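Getting the teardown cell ready for a new PC case
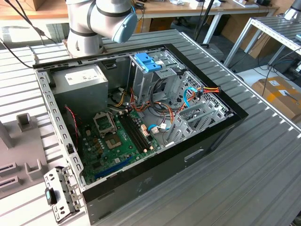
Jeltton, October

So we've had a different style of desktop tower coming through and I've been setting the cell up for it, and Rokeya asked me to write the steps down before I forget them. Fine! Kettle on, off we go.

Start with the arm parked well back, and the controller in manual. I know, I know, but do it every time.

Lay the tower on its side on the slatted table with the side panel off and the open side up. Push it square to the slats (they make a lovely straight edge) and then bring your stops up to it. Nip the bolts, check the case hasn't crept, then tighten properly. I use a 5 mm hex key on ours.

Next, teach the case corners. Jog slowly to the first corner of the black outer rim and save it, then do the one diagonally across. Don't use the silver sheet metal inside as your reference, it flexes and you'll be chasing it all afternoon.

Now your heights. The power supply and the drive cage with the blue latch are the tall things in this one, so set your safe travel height 40 mm above whichever measures higher on your case. Then teach the low points down on the motherboard: memory slots, CPU socket, the long blue expansion slot. Go in at 13 per cent speed for these, no faster. Kavinda went in at full whack once and we had to order a new tool tip from Siriwardena.

Cables are the real pain. The power bundle snakes right across the middle towards the drive bays, and the light blue SATA leads stick up in loops. Mark the whole lot as a keep-out area on the pendant, and make it bigger than you think it needs to be, they spring about when you unplug one end.

Then a dry run with no tool action, finger on the stop button. Do 2 full passes. If the second one drifts off the first, your stops are loose, go back and do them again.

Save it under the case name plus your initials, please!! Rajitha spent a whole morning working out whose "test new" was whose.

Next time I'll do the drive latch, which needs its own approach angle and a fair bit of swearing.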